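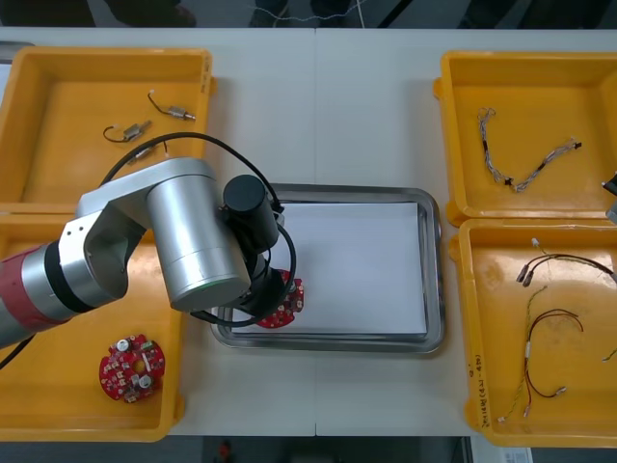 Slide 1. Bins, a Tray and Some Paper: Kitting Small Parts at Hamann

Speaker notes, Mavthorpe assembly evening, Monday, January 13, 2025. Slot is 20 minutes including questions, so if I am still on slide 3 when the coffee arrives, skip to slide 5.

Wait for people to sit. Thank the hosts. Do not do the joke about the parking.

Open with: I was asked to talk about innovation in small parts assembly, and I have brought yellow bins. Pause. If that gets a laugh, carry on at normal speed. If it doesn't, carry on slightly faster.

Who we are: Hamann puts together the insides of the Litard unit. Round red board, a wired part with a little metal cylinder on one end, a set of leads. One of each makes a kit. The kit goes in the steel tray, the tray goes to the bench, and somebody at the bench says there is a lead missing.

Slide 2. What used to happen

Everything lived in one deep box. I liked the deep box. It took up very little table and it was very quick to fill.

Getting things out was another matter. Parts with wire tails behave like Christmas lights. You reach for one, you get three, and a fourth comes along far enough to fall on the floor. In November we sent out 216 kits and 103 of them came back to the table with something missing, something extra or something bent. (Let them read the number on the slide. Don't read it twice. It doesn't improve.)

I blamed the supplier, Plidden, for several weeks. I have since written them a nice email.

Slide 3. The layout

One kind of part per bin, bins on both sides of the table, tray in the middle. That is the entire method, and I did get a budget code for it.

Points to make, in whatever order they come out:

The bins are shallow. You can see the bottom, so you know when you are running low. With the deep box you found out by hand.

The wired parts get laid out with space between them. This looks wasteful. A visitor once asked me if we were having a slow day.

Boards go in flat, face up, never stacked. Those capacitors stick up, and they are exactly the thing the next board down would like to lean on.

Long harness gets a bin of its own and is allowed to curl however it wants. We tried coiling it neatly. It came out of the coil with opinions.

Nothing sits loose on the table. If it's on the table it belongs to no kit, and it goes back in a bin before anyone picks another part. This is the rule I break most, usually with a pen.

Slide 4. The paper

Spend a little time here, this is the bit people ask about afterward.

The tray is stainless steel with rounded corners, and it would look at home under a roast chicken. Bare steel is shiny, and so are half the parts. A small crimped terminal on a shiny tray is a fine way to lose a small crimped terminal. So we line it with plain white paper. Dark wires show up, red boards show up, and so does any bit of debris that came along for the ride.

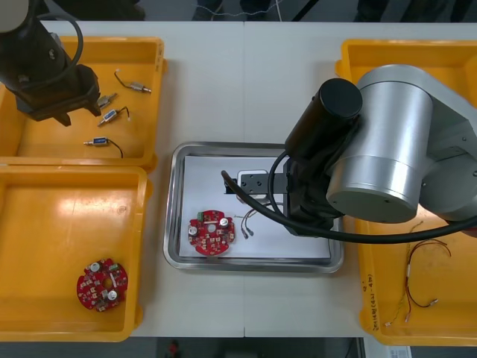
The paper also gave us somewhere to agree on positions. Board to the left, leads to the right of it, and the gap is where the next thing goes. We spent an entire meeting on whether to print outlines on the sheet. We printed them. They were for the old board. We went back to blank.

Change the sheet when it's marked or creased. Stores noticed that I had ordered 2338 sheets, and I would like it on record that the pack sizes are odd.

If someone asks about static: yes, good question, the paper is only there so we can see things, and handling boards needs its own talk. Take it offline. Mean it this time.

Slide 5. What still goes wrong

Be straight about this one.

Bins drift. By mid-afternoon the left side has crept toward the tray and the rims are touching. We are going to try tape on the table. I know.

Scuffed bins are fine. Cracked rims catch the wires, so those go in the trash, and then someone rescues them for screws.

And the bench still says there is a lead missing. Sometimes there is.

Questions. Have the spare tray under the lectern in case anyone wants to hold one. Get it back before leaving.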